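4. Clearing the mattress before you make the bed

Do this section after the bed frame of your Yaman set is standing in its place.

Step 1. Take all small things off the mattress first: papers, phone cases, open boxes.

Step 2. Pick up cloths and put them aside for washing.

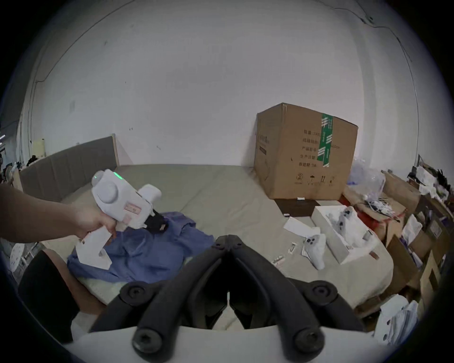

Step 3. Move the cardboard boxes last. Keep a closed box upright and hold it from the bottom, not by the tape.

Caution: Do not leave heavy boxes on the mattress during the night. A box of up to 10 kg is allowed for a short time only.

Note: Keep the papers of the set. The service desk in Flendham will ask for part number 3658.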